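I finally did the thing I've been threatening to do since spring and cleared out the back workroom. Nearly every box, every sad half-roll of packing paper, the bookcase I painted green and regretted, all of it out in the hallway where I then tripped over it for 2 days straight. I went in thinking it would take an afternoon (ha!) and came out with a sore back and a whole new set of opinions about floors.

The plan is to turn it into a proper place to sew and pack orders, with a long table along the wall and room to lay fabric out flat. I've been cutting on my bed like a college student for way too long! So before a single piece of furniture goes back in, I wanted to get the floor and the baseboards clean, and think hard about where the plugs are. Last time I shoved everything in first and spent a year running an extension cord under a rug.
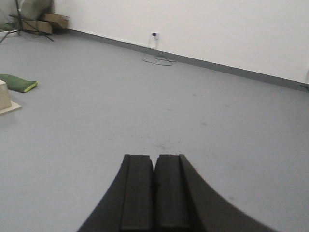
Watimden, October

I love that pale blue-gray so much more than I expected to. For years I barely saw it under all the junk, and I was this close to covering it with some click-together stuff from Reisinger, which would have run me 50 dollars a box. Now I think I'm keeping it as is. With the white wall and the dark gray baseboard it looks kind of calm and grown up, and I didn't have to pick any of those colors myself, so it's a win all around.

It isn't perfect. There are still scuff marks and little dark specks, mostly in one spot, and a few lighter smudges off toward the right. I've read you can get scuffs up with a tennis ball and I've read you can get them up with baking soda, and I own both, so stay tuned. If those don't work I'm going to put the ironing board on top of them and move on with my life.

The outlet is the other thing. It's low on the wall, right above the baseboard, and if the table goes where I want it I'll be crawling underneath every time I need to unplug something. My idea is a power strip screwed to the underside of the table, up near the front edge. I have a Custen one in the garage that should fit, and the cord is long enough to tuck along the back leg.

For the table itself I'm stuck between two. There's a Reta with fold-down ends, and there's just buying a plain door and 2 trestles and calling it good. The Reta is prettier. The door is longer and I wouldn't cry if I ran a rotary cutter across it. I keep going in with the tape measure and standing there, then coming back out and making coffee.

Anyway, if you have a sewing table you love, tell me how high it is! Mine has always been too low and my shoulders are mad about it. Next up is the tennis ball, and then I have to figure out where that green bookcase is going to live, because the hallway is not working out.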